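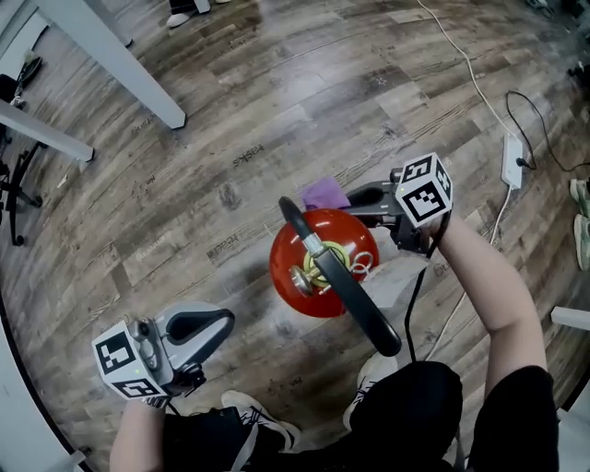
Landlord wants 286 for "annual fire safety visit" - can he??

bramblefoot
Posts: 42
Shared office, top floor, Livdale. Four desks, one kettle. New invoice came in today, 286 plus VAT, split between tenants. Firm is Cunetti, never heard of them. Bloke was in for 9 minutes, I was sat there. Lease says "reasonable service costs". Is that reasonable? Last year it was nothing, or it was hidden in the rent, no idea.

oldpaperbag
Read the lease again, there'll be a schedule at the back. Shared parts = usually landlord does it and charges it on. Inside your own room = usually you. Depends what it says tho.

kostia_fan
We use Kostia for ours, 38 per extinguisher, and thats with the label signed. 286 is a joke unless you've got a building full of them

bramblefoot
Two on our floor. Dont know about downstairs.

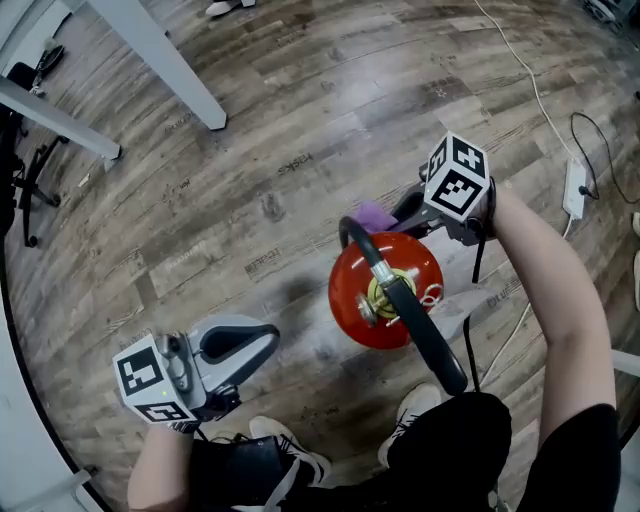 Schedule found btw, thanks paperbag. Says "maintenance of fire equipment in the common areas". Ours is by the door but inside our room. So is that common or not?

dunnock
Inside your room isn't common. Wouldn't pay for that one. Ask for a breakdown, in writing, be polite.

oldpaperbag
Disagree. If landlord supplied it and it's on his list then he can argue it. Seen that go his way. Pay the bit you agree with and query the rest, dont just sit on it.

dunnock
Pay part and you've as good as said yes to the whole lot next year

oldpaperbag
No you haven't, not if you say so in the letter!!

kostia_fan
can we not do this again lads

bramblefoot
Ok. Emailed the agents (Mitsotakis-Vlachou) at lunch. Asked for number of items checked, price each, and whether the alarm test was in it. Also asked for the Cunetti report, surely there is one.
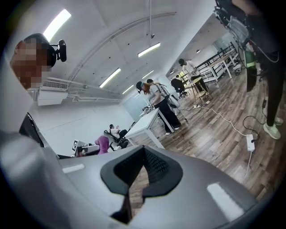
They came back quick to be fair. Alarm, emergency lights and extinguishers all in one price, whole building. Report "to follow". So maybe not as mad as I thought but still want to see teh split.

dunnock
Lights and alarm as well, ok, bit different then. Should of said that on the invoice

kostia_fan
still dear

oldpaperbag
Get the report before you pay. And check if it's by floor area or by tenant, top floor always gets stung on that

bramblefoot
By tenant. Ground floor shop is twice our size and pays the same. New thread for that one I think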